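The hackathon in Latdale ran all weekend, and by Sunday I had slept in a beanbag, on a beanbag and under a beanbag. Our app was called Dollia. It was supposed to tell you which of your neighbors had a ladder you could borrow (ladders first, then everything else – Haruto had a whole roadmap!). My job was the map. Haruto Hirose did the back end, and the pitch was mine too, God help us.

We had 586 lines of code that worked and a lot more that didn't. The pins kept landing in the river.

"Maybe they're boat ladders," said Haruto.

"Go away," I said, and he went and got me a pretzel.

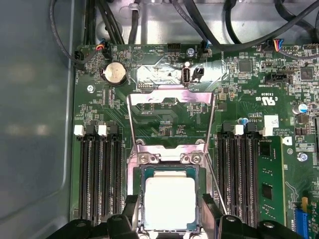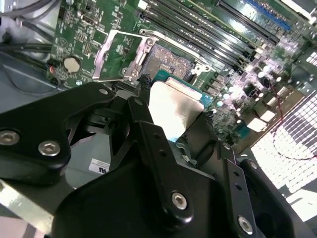

With an hour left I finally found the bug, and it was so dumb I almost cried. I'd swapped latitude and longitude in exactly one place, then "fixed" it in another place at 2 in the morning. I pulled the fix, the pins jumped out of the water, and I yelled so loud that the Wavudus team turned around. They had the table next to ours and an app that watered your plants for you, and they scared me to death. My hands were shaking by then. You couldn't have trusted me to set a processor in its socket, with all that fussy metal around it, and I still had to hold a phone steady in front of three judges.

The head judge was Hedvig Wikström. She listened to my whole pitch with her chin on her fist, then took my phone and zoomed in on her own street.

"That's my house," she said. "It says I have a ladder."

"It's test data," I said.

"I do have a ladder." She kept scrolling. "So does Awad, apparently. He told me he didn't. He borrowed mine all January!"

Haruto leaned over and whispered, "Ask her if she wants notifications."

She did want notifications.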